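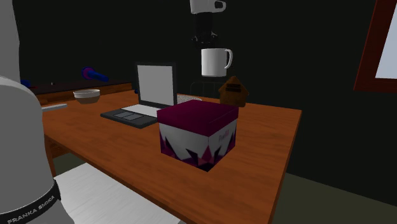
Cardboard box on a wooden desk.

How to Store Winter Squash and Pumpkins at Home
Posted Oct 21, 2019

A good crop of squash will keep well into the new year if it is picked at the right time and put somewhere dry. These steps are for butternut, buttercup, hubbard and pie pumpkins. Acorn and delicata don't keep as long, so eat those first.

When to pick

Push a thumbnail into the skin. If it dents easily, leave the fruit on the vine. The skin should be hard and dull, and the stem should be starting to dry and turn corky. Get everything in before a hard frost. A light frost that only kills the leaves usually does no harm, but pick soon afterward.

Cut the stem with pruners and leave at least an inch of it on the fruit. Don't carry squash by the stem. If one snaps off, put that squash in the kitchen and use it within a couple of weeks.

Cleaning and curing

Brush off loose soil with a dry cloth. If the fruit is muddy, wipe it with a damp cloth and dry it right away.

Curing hardens the skin and lets small scratches heal. Set the squash in one layer in a warm place with moving air, such as a sunny porch or a spare room with a fan, and leave them for 9 days. Turn them once halfway through. At our Lumlow plot we use old window screens laid across sawhorses. Skip this step for acorn squash, which loses flavor when cured.
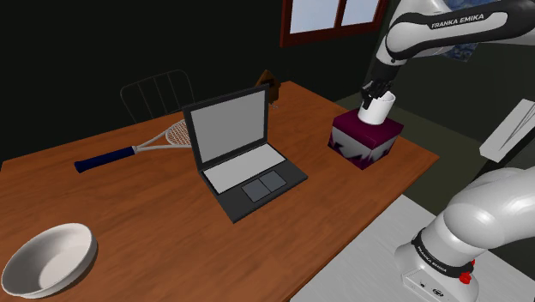

Choosing a storage spot

After curing, move everything to a cool, dry room. We keep ours at 53 degrees, and anything close to that is fine. A closet on an outside wall works, and so does the space under a bed in an unheated room. Most basements are too damp unless you run a dehumidifier. Keep squash away from apples and pears, which give off a gas that shortens their storage life.

Set the fruit on shelves or slats with a little space between each one. If you have to use boxes, pack one layer deep with newspaper under it, and leave the flaps open. Don't set squash straight on concrete.

Checking through the winter

Look everything over every week or two. Feel the bottoms for soft spots and check around the stems for mold. Take out anything that has started to go. If the spot is small, cut it away generously, then roast and freeze the rest.

Last fall we put away 296 squash from the Lumlow and Gotach plots. The last butternuts were eaten in May. They were a bit stringy by then but fine for soup.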